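Dremis – Petit tableau de table sur support
Notice d'installation et d'emploi, réf. 304
Version de septembre 2023

Section 4. Mise en place, écriture et nettoyage

Cette section commence quand le support est déjà monté. Si les tiges sont encore dans le carton, il faut d'abord lire la section 3, puis revenir ici.

4.1 Choisir l'endroit

1. Prenez une table plate et stable. Une table claire est agréable pour les yeux, mais elle montre vite les petites marques et les rayures.
2. Passez un chiffon sec sur la surface avant de poser le support. Un grain de sable sous un pied suffit pour que le tableau balance.
3. Laissez 29 cm libres devant le tableau pour la main et l'avant-bras.
4. Si la table est contre un mur, ne collez pas le support au mur. La base doit reposer entièrement sur la table.

Attention : ne placez pas le tableau au-dessus d'un radiateur. La surface d'écriture peut se déformer.

4.2 Préparer le feutre

Le tableau s'utilise avec un feutre effaçable à sec. Nous conseillons le modèle Prillia à corps fin, mais tout feutre effaçable à pointe moyenne convient. Les feutres permanents sont interdits, même pour un essai dans un coin.

1. Gardez le feutre couché quand il ne sert pas. S'il est resté longtemps debout, couchez-le une heure avant d'écrire.
2. Tenez-le par le milieu du corps, et retirez le capuchon en tirant droit, sans tourner.
3. Faites deux ou trois traits sur un papier. La ligne doit être continue.
4. Remettez le capuchon jusqu'au clic pendant les pauses.

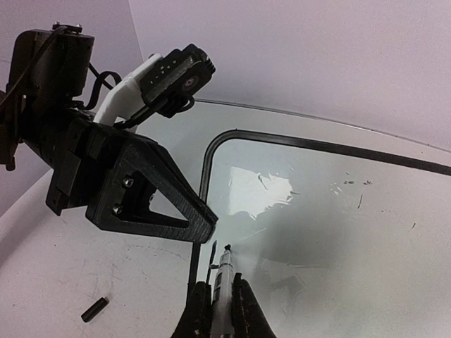

Une utilisatrice nous a écrit que son feutre neuf ne donnait presque rien le premier jour, et qu'elle a cru à un défaut du tableau. Elle a laissé le feutre couché toute une nuit et le lendemain l'encre venait bien. Elle demande que la notice le dise plus clairement.

Nous avons donc ajouté ce point : un feutre neuf peut demander une nuit de repos en position couchée. Ne le secouez pas avec la pointe ouverte, l'encre peut sortir en gouttes et les gouttes sur un vêtement partent mal.

4.3 Orienter le tableau

Le tableau doit être lisible pour la personne qui écrit, et aussi pour celle qui regarde en face ou de côté. Il est rare de trouver la bonne position au premier essai.

1. Posez le tableau debout au milieu de la table.
2. Asseyez-vous à la place où vous allez écrire. Si vous voyez une lampe se refléter dans la surface, tournez un peu tout l'ensemble par la base.
3. Ne tournez jamais en tirant sur le bord du tableau – l'effort passe alors dans les raccords, et ils prennent du jeu.

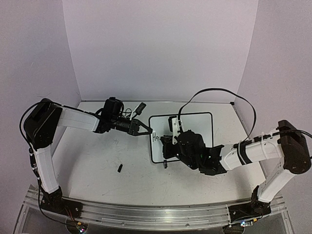
4. Quand la position est trouvée, appuyez légèrement sur les deux coins du bas. Rien ne doit bouger. Si un coin descend, contrôlez le pied de ce côté et recommencez depuis le point 1.

Note : pour un gaucher, il est souvent plus commode de tourner le tableau un peu vers la droite. Ce n'est pas une règle, essayez les deux sens.

4.4 Écrire

1. Commencez par un seul mot, en grandes lettres. Vous verrez tout de suite si la hauteur vous convient.
2. Appuyez peu. Une pression forte n'est pas plus lisible et elle abîme la pointe.
3. Tenez le cadre avec l'autre main si vous écrivez près d'un bord.
4. Attendez quelques secondes avant de toucher les lettres.

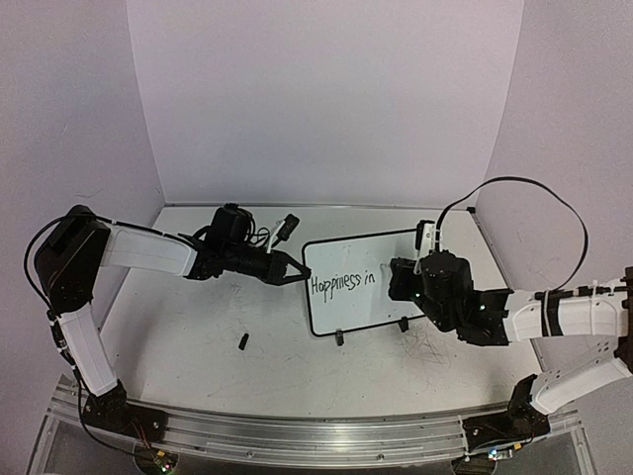
Fig. 3 – Petit tableau à bord noir, debout au milieu de la table, avec deux mots écrits.

Évitez d'écrire tout contre le bord. L'encre s'accumule le long du cadre et il faut ensuite un coton-tige pour l'enlever.

4.5 Nettoyer et contrôler

1. Effacez avec un chiffon doux et sec, du haut vers le bas.
2. Pour une encre ancienne, utilisez un chiffon à peine humide, puis séchez.
3. N'utilisez ni acétone, ni éponge abrasive.
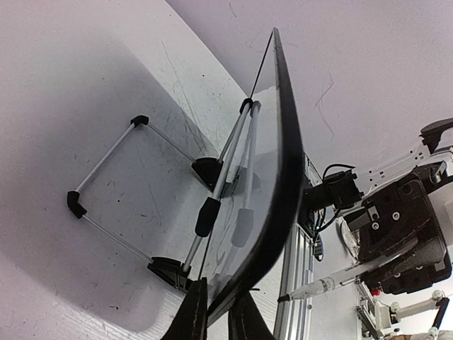

Le contrôle du support se fait une fois par mois, ou après chaque transport. Vérifiez d'abord les quatre raccords noirs de la base : ils doivent être enfoncés à fond sur les tiges. Suivez ensuite les deux tiges inclinées jusqu'à la pièce noire où elles se rejoignent, près du haut du panneau. Les manchons en caoutchouc, un sur chaque tige, ne doivent pas glisser sous le doigt. Avec un panneau transparent, on les voit même à travers, et on voit aussi les fines traces qui restent après un effaçage trop rapide. Dans ce cas, nettoyez les deux faces.

Attention : si un raccord est fendu, n'utilisez plus le support avant de l'avoir remplacé. Les raccords se commandent par paire, la liste des pièces est à la section 6.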